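4.2 Fit and return in the menswear capsule

Wearers got the pieces in August, one parcel each, no styling notes. Forty-nine took part. All were asked to wear the jacket on at least 11 days and to write a line or two each time, what it went with, where it pulled, whether anyone said anything. Diaries of mixed quality. Some very full, some just "wore it again".

The Ostetti blazer did best. Soft shoulder, half lined, sits well over a knit. The Korndale overshirt close behind, though the sleeve was called long by nearly every shorter wearer. Trousers a different matter, see 4.3. We had expected colour to drive the complaints and it did not, cut did. Navy and stone were worn about equally once the weather turned.

Figure 4. Median days worn per garment, by shoulder type, is given in the table at the end of the section. 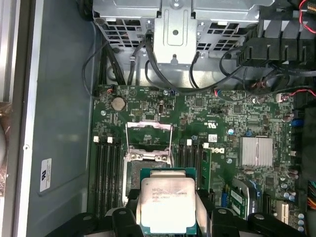

Zyanya Zamudio, reading a draft of this section, objected that days worn is a poor stand-in for liking a jacket, that people put on whatever hangs nearest the door, and that a good coat kept for weddings would come out of our count looking like a failure. We take the point. The diaries were re-read with this in mind and occasion wear is now marked seperately, which moves the Chiang dinner jacket up two places and leaves the rest as they were.

Alterations next. 20 wearers had something taken in or let down at thier own cost, mostly cuffs. Spend was capped at 200 pounds per person in the rules, no one came near it. Altered pieces were worn more often afterwards, but whether the tailoring did that or the keener dressers simply went to the tailor, we can't say from this data.
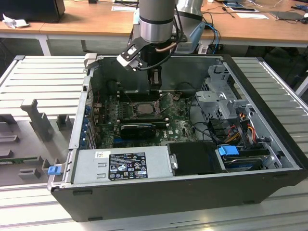 Cuffs aside, the most common change was to the waist of the Nardale suit jacket, which is cut boxy on purpose. Several wearers undid the designer's idea in one afternoon. Man-lok Chou has argued that a boxy jacket needs a wide trouser under it or it reads as a mistake, and our diaries lean that way: those who wore it with the matching trouser left it alone, those who put it over slim jeans had it nipped in. Small numbers, so only a hint.

Lapel width was not tested. Should have been.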